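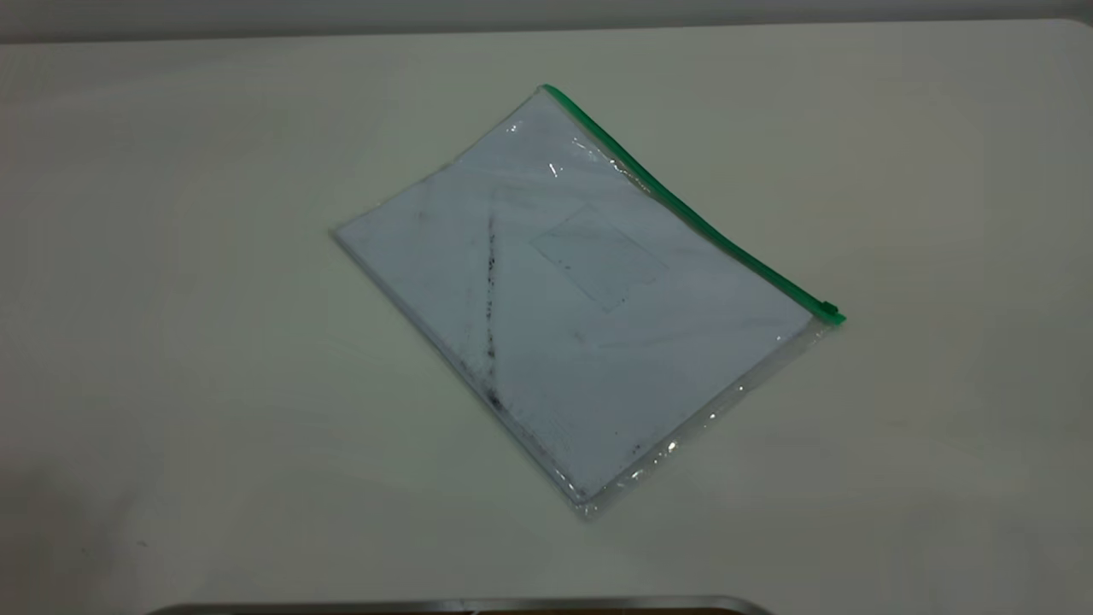

Virkwood Two-Finger Gripper Kit, Review
Posted April 12, 2025 by Kusum Uniyal

The sales page for the Virkwood kit says it "handles everyday objects with ease." I've bought enough hobby robot parts to know that everyday objects usually means foam cubes and a tennis ball. Nobody's garage is full of foam cubes. Mine has bags of screws, bags of paperwork, cables and a lot of flat junk, so that was what I wanted to try it on.

I paid $967 for the gripper, the wrist adapter and the controller board. The arm it hangs from is one I already had, and if you don't own an arm, none of this is going to do you any good. The listing is a little coy on that point. Read down to the compatibility chart before you get your card out.

Assembly

The manual is 40 pages long, and the part you need is in the back half. The front is safety notices and a tour of the company's other kits. The wrist adapter drawing has the bolt pattern mirrored, so I put it on backwards, took it off, and put it on again. Huệ Văn, who shares the workshop with me and had built one of these before Christmas, told me she did the same thing in December with her copy. Same drawing, same mistake. Virkwood has had time to fix it.

Screws are decent. They supply a hex key that rounded off on the second evening, so use your own. I also recommend thread locker, which isn't mentioned anywhere in the instructions. One of my housing screws had backed out by the end of the first week.

Software

It works, and I'll leave it there for anyone who just wants a yes or no. For everyone else: the setup program wants an account, the calibration step has to be repeated whenever power is lost, and the force slider has no units on it. "Soft" and "Firm" are at the two ends and you guess the rest. I ended up writing my own little table on masking tape. If you get error 2262, unplug the board, wait, and plug it in again. Support told me this was "expected behavior on first run." I've had it a lot more than once.

Gripping things

Boxes, bottles and blocks were no trouble, and I don't think they tell you much. Any two-finger gripper at this price should close on a box. Flat, floppy stuff is what I'd pay for, and that is where my patience started to go.
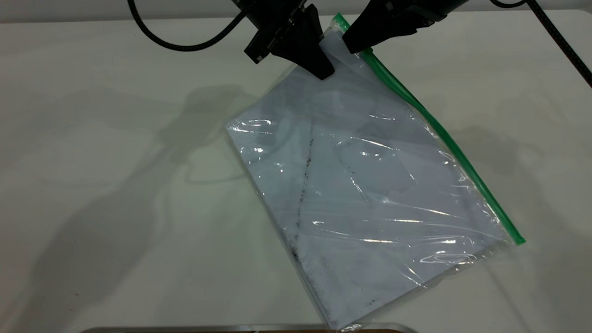

Thin plastic is a miserable material for these fingers. The tips are blunt, so there's no slipping an edge under a bag lying flat on the table, and you have to come straight down and hope to bunch something up. Your best target on a zip-top bag full of paper is a corner, where closing the fingers can pinch up a fold of loose plastic like the one between the tips there. Go for the middle and all you'll do is press on the paper. I also wouldn't aim for the green zipper, which is stiffer than the film beside it and rolled out of the fingers when I tried. So yes, it can take hold of a bag, provided you've told it exactly where the corner is. I don't count that as ease.

The shiny wrinkles don't help if you plan to add a camera, either. Mine took glare for edges until I moved the lamp, and then it took the arm's shadow for the bag.

Cables

Braided, nice to the touch, and too long. They swing when the wrist turns. I tied mine back with Velcro and lost a bit of rotation. A pair of clips on the housing would have solved it, and the cheaper Korkberg gripper had them, if I remember right.

Noise

Less than I expected. You can talk over it.

What I'd buy instead

If you mostly move rigid parts, save your money and get something simpler. If you want to move bags and envelopes, look at suction before you look at this, though you'll be adding a pump and hoses and I can't promise you'll be happier with creased plastic. I'm keeping the Virkwood because it's already bolted on and the return window is short. Huệ likes hers better than I like mine and says I should print narrower fingertips. Maybe. For $967 I'd like a second set in the box.

Build: good once it's on the right way around
Manual: poor
Software: tolerable
Grip on rigid things: good
Grip on bags: only with a lot of help

Three stars out of five. I'll update this if Virkwood sends a corrected drawing.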